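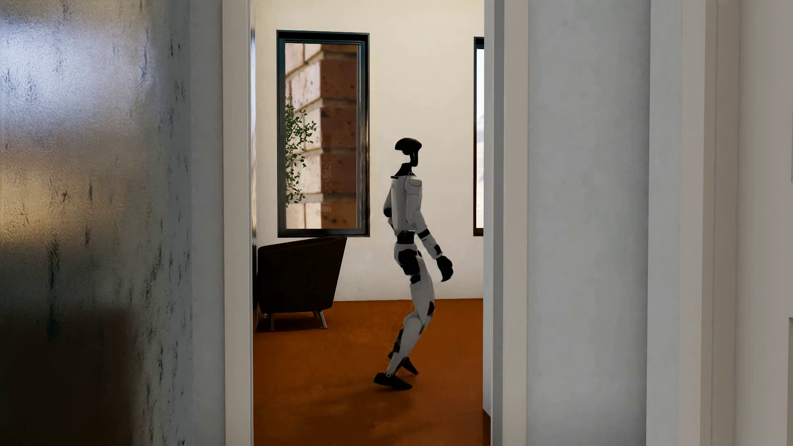 Welunier has paused the indoor walking trials of its humanoid robot after a fault in the balance software caused the machine to misjudge its footing near doorways. The problem was found in simulation, in a furnished house model the company uses to rehearse routes before a robot is allowed into a real building. In the simulated view the robot is in the room beyond an open doorway, knees bent, facing a tall window with a dark armchair below it. Routes through that part of the model accounted for most of the failures, according to a notice sent to trial sites on Sep 7, 2022.

The company ran 2604 simulated walks through the house after a routine update to the walking controller. In 23 of them the robot placed a foot too close to the door jamb, corrected late and fell. The previous version of the controller had completed the same set of walks without a fall.

Welunier traced the fault to the way the new version handles a change in floor level. The controller treated the edge of the door opening as a small step, even where the floor was flat, and shortened the stride to meet it. On most walks the robot recovered within a pace or two. When it was also turning, the shortened stride left too little room for the trailing foot.

No real robot has fallen because of the fault, the notice says. The update had been loaded onto 9 machines, all of them at the company's test hall in Praltard, and each has been returned to the earlier software. Robots on loan to the Skerkalia care housing project were never updated, but they have been stopped as well while the older code is checked for the same error.

Until the checks are finished, sites are asked to keep the robots on their charging stands and not to start a walk by hand. Staff who need to move one should use the lifting frame - the machines should not be pushed or led by the arm. The emergency stop is not affected.

Sekiguchi, which supplies the foot sensors, said its parts were working within their limits and that no recall was planned. It is helping Welunier compare sensor readings from the test hall with those produced in the simulation.

A corrected controller is being tested now. Welunier says it must complete the full set of walks with no falls, followed by 10 days of supervised walking in the test hall, before any site can resume. The Skerkalia trial had been due to add evening walks in November, and a decision on that date has been put off until the test hall results are in.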